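Chapter 3
Two Arms, One Dish Rack: Learning a Long Chore From Demonstrations

By Chiamaka Ogunleye

I've been promising you cups since the first page of this book, so let's get to the cups. You've met a single arm pushing a block around and you've met the math behind copying a teacher. Now we put both together, double the arms, and pick a chore long enough to go wrong in interesting ways.
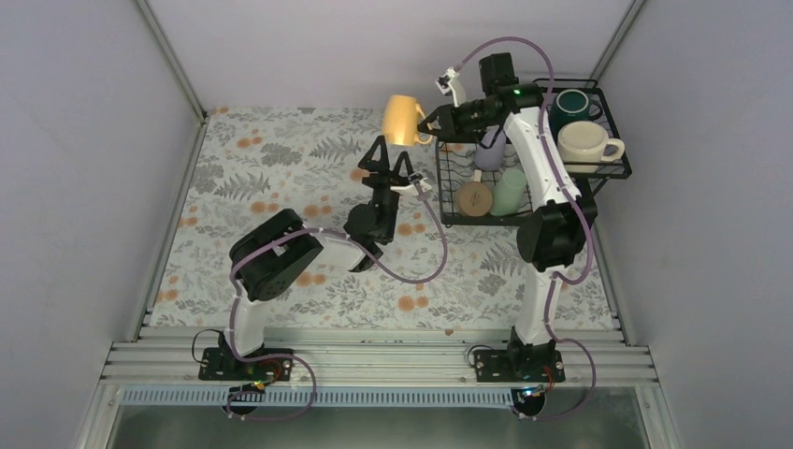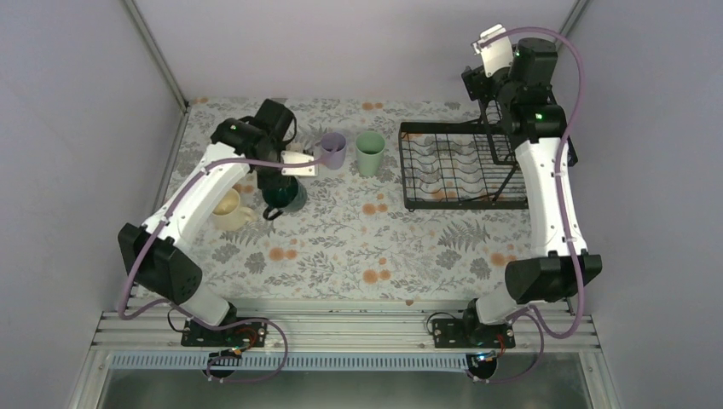 Chapter 3 | Page 71

The mugs and the wire rack in both pictures belong to a task my students and I call Cikstead (the name comes from a street I used to live on - please don't look for an acronym). The rule is easy to say. Cups go from the mat to the rack, or from the rack to the mat, and either arm may do any part of the work. A person could do it while talking on the phone. Our first learned policy, back in June, couldn't get through two cups in a row.

So what makes it hard? Start with the grasp. A mug held by its handle, like the yellow one in the first picture, is a different problem from a mug pinched at the rim. The handle can point anywhere, and the weight of the cup hangs off to one side of the fingers. In the second picture the left gripper is pointing down right over the dark green mug, and at a moment like that the policy has to commit. Is it going for the handle or the rim? If half your demonstrations do one thing and half do the other, a simple averaging policy will split the difference and close its fingers on nothing useful at all. I love showing this failure to new students because it looks so silly and the reason behind it is so clean! We'll spend all of Section 3.2 on it.

Then there's the question of who goes first. Two arms sharing one mat can get in each other's way, and we never wrote a traffic rule for them. Everything the policy knows about waiting, it had to pick up from the people who gave the demonstrations. Some of our teachers were very polite and parked one arm whenever the other one moved. Others kept both going the whole time (I'm in that group, and my demonstrations were the messiest in the set). You'll see in Section 3.4 that mixing the two styles hurt us more than having fewer demonstrations did, and I really didn't expect that.

The method itself is one I'll call chunked imitation. At each decision the policy looks at the camera views and the joint angles and predicts a short run of motions, 16 steps in our case, for both arms together. It carries out the first part of the run, looks again, and predicts a new one. Predicting a run keeps the motion from getting jittery, and looking again keeps it from sailing on after a slip. There's a tug of war between those two goals, and the length of the run is the knob you turn. Too short and the arms dither over a cup. Too long and they'll happily carry an imaginary mug all the way to the rack.

We tested with 100 trials, changing the starting places of the cups each time, and counted a trial as a success only if every cup ended up where it should. The chunked policy finished 71 of them. Keep that number in mind but don't get too attached to it - a trial with one cup left behind counts the same as a trial where nothing moved, and those are very different days in the lab. Section 3.5 goes through a scoring method, cup by cup, that I've come to like a lot better.

Before you read on, try something at your own sink. Move a few mugs into a rack using both hands, slowly, and pay attention to when you look at a cup and when you've already moved on to the next one. Write down where you switched hands. Keep the page nearby, you'll want it for the first exercise.

3.1 What goes into a demonstration

A demonstration is a recording of what the arms sensed and what the teacher told them to do, lined up in time. That last bit matters more than it sounds. If the camera views lag behind the joint readings by even a little, the policy learns to close the gripper late, and you can lose a week blaming the network for it. I did. So we'll begin with clocks.

Copyright Makard Press. Questions and corrections: write to the Makard textbook desk. Back to top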